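In Praise of a Little Tape on the Table
October 22, 2024

I have lived in Inskip long enough to have sat through every argument we've had over the shared kitchen table at the community hall, and I'd like to say a word for the side that keeps losing. I think we should mark it out. Tape, paper, chalk, whatever comes off easily at the end of the night. Give people a square of their own and watch how much nicer they are to each other!

I know how that sounds. My own mother would have called it unfriendly (she believed a table was for elbows, everybody's, all at once), and for a family of six I'd agree with her. But the hall supper feeds 40, and by the time the potatoes, the corn and the pies have all arrived, there is always somebody standing in the doorway with a hot dish and a tired look, waiting for a gap. 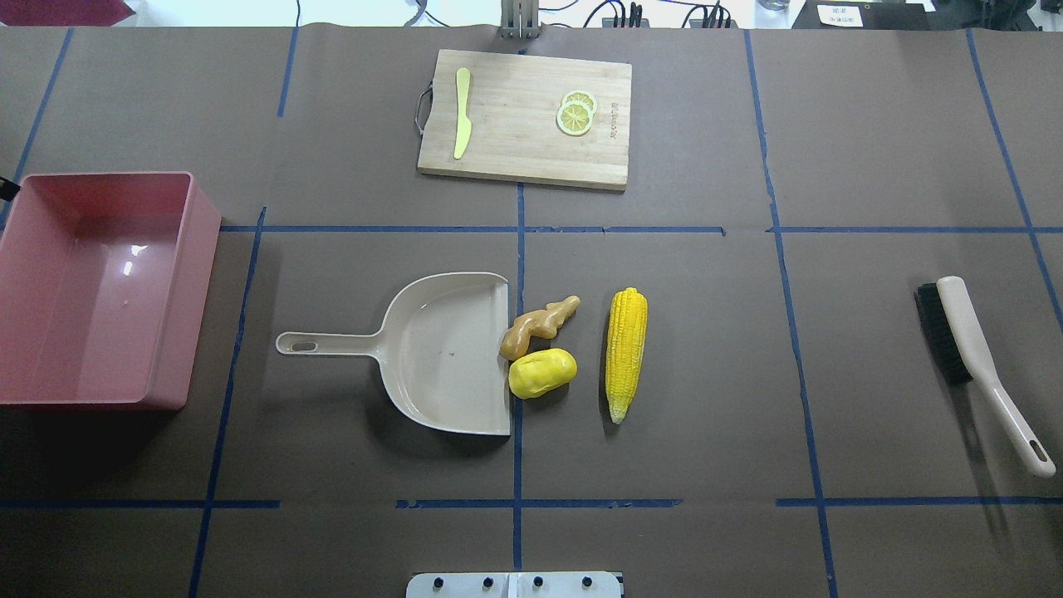
What I've noticed over the years is that the people who get squeezed out are hardly ever the loud ones. They are the new neighbors, the shy ones, the woman who brings a small bowl of something her grandmother made and ends up setting it on the windowsill behind the coats. She would never ask you to move your roasting pan. A line on the table asks for her, and it does so without anybody's feelings getting hurt.

The same goes for gardens, by the way, and parking, and the shelf in the office refrigerator. When I worked over in Stiritz, two of us shared a desk for the better part of a winter, and we were short with each other every single day until one of us drew a pencil line down the middle. After that we got along fine. I still send a card every December.

People tell me that generous folks don't need lines, and I do see the charm in that. I only wonder whether they've tried to roll out a pie crust with a stranger's mixing bowl creeping toward them. It is much easier to be generous with space when you know you have some, and I've seen plenty of neighbors happily lend out half a square once they were sure it was theirs to lend. 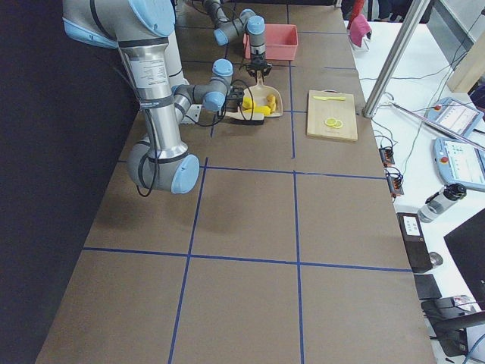
But Who Gets to Draw Them?

I'll grant this is the hard part. A line drawn by one bossy person before the rest arrive is just a fence, and I wouldn't want that either. So let whoever is cooking that night lay the tape together, crooked bits and all, and pull it up together when the dishes are done. Next supper, start over and let someone else have the good end by the stove.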